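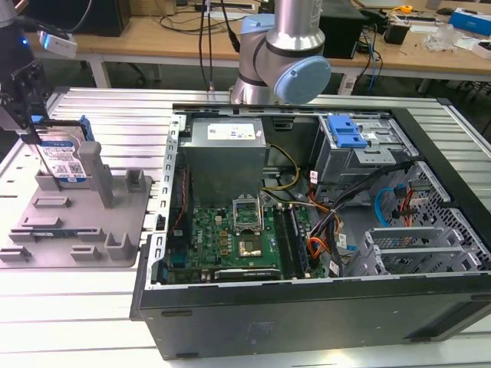
4. Loading the airfield layer

By now you should have Pledlow open with a blank base map of your county. If the base map is still gray, give it a minute, then go back to section 3 and check the folder path. I typed mine wrong more times than I'd like to admit.

The airfield layer is the part most people want. It has 279 entries in the current release, from the big paved airport at Panusstead down to grass strips that are mowed when somebody remembers.

1. Open the Layers menu and pick Add from file.
2. Go to the folder where you unpacked the download and choose airfields_main. Leave airfields_old alone for now (it's only in there for people comparing years).
3. When it asks for a coordinate format, pick decimal degrees. The menu starts on degrees and minutes, so you do have to change it!
4. Click Load. The dots come in from west to east, and it can look stuck halfway. Let it run.
5. Click on the Panusstead dot. You should get a box with the airport name, the runway length and the class of field.

Note: If the box comes up empty, the layer loaded without its table. Remove the layer and start again from step 1, and this time tick Include attributes before you click Load.

Caution: This map is for planning your weekend and settling arguments. It is not for navigation. Use current official charts when you fly, please.

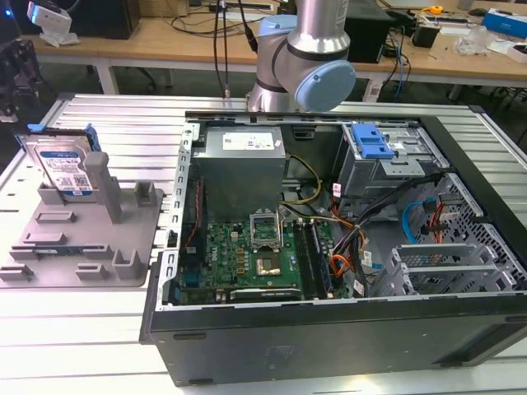
Pledlow Setup Guide -- Page 30

5. Sorting out the symbols

Pledlow gives every field the same red dot, and with the whole layer switched on that's a real mess. I use the Buvar symbol set, which Azlan Mandagi drew for us in January and which I like a lot more than my own attempts. Gliding sites have a little wing, crop-dusting strips have a green bar, and closed fields have an open circle.

1. Open Symbols and choose Import set.
2. Select buvar_air and click OK.
3. Under Match by, choose Class. Don't choose Name -- you'll get a separate symbol for every field and a very long legend.
4. Set the size to 5 for printing or 2 for the screen.
5. Save your view under a new name so the next update doesn't write over it.

Note: Saragih shows up twice. There's the old strip by the river and the newer one up on the ridge, and both are correct. You can hide the river one by right-clicking it and choosing Hide entry, but I leave mine on.

The labels will overlap wherever fields sit close together. Zoom in until they separate, or drag them one at a time with the Shift key held down. Dragged labels stay put only if you've saved the view, so do step 5 first.

Symbols last checked 4th May. Printing is in section 6.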